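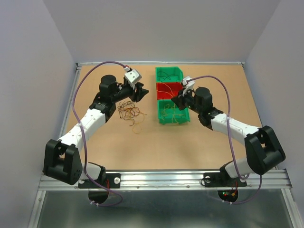

Okay, cable drawer update, because a few of you asked after my whining in May. I am finally sorting it!! Thread.

My whole system is color. Yellow cables go in one bin, black ones go in another. I wanted labels and dividers and a whole chart, and then I remembered who I am (a person who owned a Gemis label maker for 2 years and never put tape in it).

Step one is dump it all out in a pile. Do NOT try to pick cables out of the drawer one by one. I did that for an entire evening and got three out.

Step two, find an end and follow it. Don't yank! Pulling makes the knot smaller and meaner. Lift a strand, let it hang, wiggle it a bit and the rest sort of slides off.

Thin ones are the worst. The fat Kadlec extension cords never tangle on me, but anything skinny ties itself up the second I shut the drawer.

Open plastic bins over lidded ones, by the way. If there's a lid I will set stuff on top of the lid. I know this about myself.

Someone asked about the red bin. It's for maybes. You get up to 50 maybes and then you have to go to the recycling drop-off in Lindthorpe, those are the rules in this house.

Adapters next. Send snacks.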